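Arm drops the object when the wrist turns, simulation only
Posted 01/01/2020 by lawal_bench
Filed under: Faults and Safety > Simulation
2 min read

I have a ceiling-mounted arm over a perforated platform, and I try to sort small things into crates.

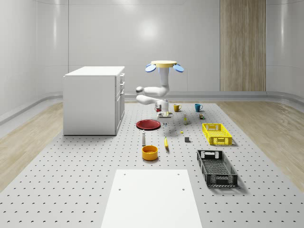 The grip closes correctly and the lift is fine. Then the wrist turns and the object slides out, in 20 runs from 60. I already raised the friction to a very high value — no change.

skotura
Your time step is too long. I had the same with Uturix at default settings. Make it shorter and try again.

bruddale_m
I do not agree. With a bad time step the object would shake before it falls. Does it shake?

lawal_bench
No, it stays quiet until the turn.

bruddale_m
Then look at the finger force. I suspect the controller gives a lower limit during wrist motion.

skotura
Possible, but I would still test the step first. It takes two minutes.

lawal_bench
I tested both. The shorter step changed nothing. The force limit goes down when the wrist starts — bruddale_m was right. Now I do 600 runs with a fixed limit before I touch the real arm.

skotura
Fine. Please keep the speed low on the real one.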